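Software Engineer, Motion Planning and Control
Posted in September by Chaiwat Sitthichai, Cosgrove

Cosgrove is hiring a software engineer for the team that plans and runs motion on our two-arm cells. The job is full time, 40 hours a week, on site in Trosstead. You would be joining a software group of 4 and reporting to me.

Our main product is Undow, a planning and control stack written in C++ with a Python layer on top. It takes a target from perception, checks it against the current collision model, produces a joint trajectory for both arms and streams it to the controllers. Undow works well when the arms stay on their own sides. It is slower than we want when they share space, and most of your first year would go into that.

What you would work on:

- Replanning while both arms are moving. A full replan takes 70 milliseconds on our current hardware and we want it at 20.
- Handling late or missing camera data without stopping the cell every time.
- The log replay tool. It can step through a run joint by joint, but it loses sync between camera and controller timestamps on long recordings.
- Calibration scripts, which are old and need someone to take them over.

What we need from you:

- Solid C++ and enough Python to write tools other people can use.
- Experience getting a planner or controller to run on a real arm. School projects count if you can explain what you did.
- Comfort with Linux, git and reading other people's code.
- Willingness to test your own changes at the bench. Expect to spend a good part of the week out on the floor.

Experience with ROS 2, real-time scheduling or camera calibration would help. A degree is not required.

One of our customers, Rerent, sends returned goods that vary a lot in shape, so the perception and planning people sit together and share a backlog. You will be asked to review perception code, and they will review yours. There is an on-call rotation during customer trials, limited to daytime hours.

To apply, send a resume and a short note about a motion bug you tracked down, including how you found it. Code samples are welcome but optional. The process is a phone call, a paid half-day working on a recorded log, and a visit to meet the group. We answer every application.

Contact: Chaiwat Sitthichai, Software Hiring, Cosgrove, Trosstead | © Cosgrove. All rights reserved. | Back to top 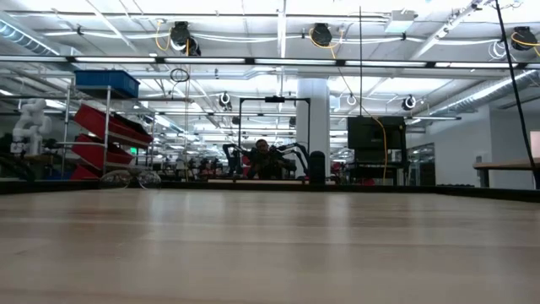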